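讲稿备注:在床上叠深色衣服
2018年2月9日,星期五

## 开场(2分钟)

先报一下时长:整场18分钟,提问放在最后。问问在座的,谁家是在床上叠衣服的,请举手。举手的人多,就直接进下一段;人少,补一句:桌子不够大的时候,床是最方便的台面。

## 台面

毯子先拉平,四个角都要拉到。毯子有褶,衣服底下就垫着一道棱,叠出来的边是歪的。印花毯子可以用,浅底配深色衣服反而看得清边线。Halyna 上次提过,黑衣服放在深色床单上,她总找不到下摆。

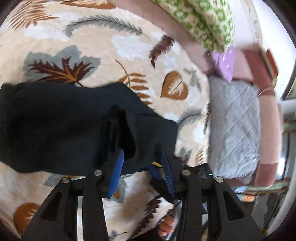

黑色衣服的难处在折痕。颜色太深,光线一暗,哪里是折边、哪里是皱,看不出来。做法是用手背从中间往两边推,摸到棱就停下来抹平,再折下一道。

竖着的那道折先定,横的后折。袖子收进去以后不要再拉,一拉肩部就鼓起来。

## 现场演示

- 请 Myroslav 上来叠一件,不提示
- 我再叠一件,放慢
- 两件并排,让前排的人过来摸一下厚度

## 可能会问的

粘毛怎么办:叠之前用滚筒粘一遍,叠完再粘只能粘到外面。

要不要熨:薄的熨,厚的不用。

挂还是叠:针织的叠,衬衫挂。Iresha 那边有不同意见,她要是在场,请她讲两句。

讲义放在门口桌上,一共94份,散场时自取。下一场在五月,讲床单和被套。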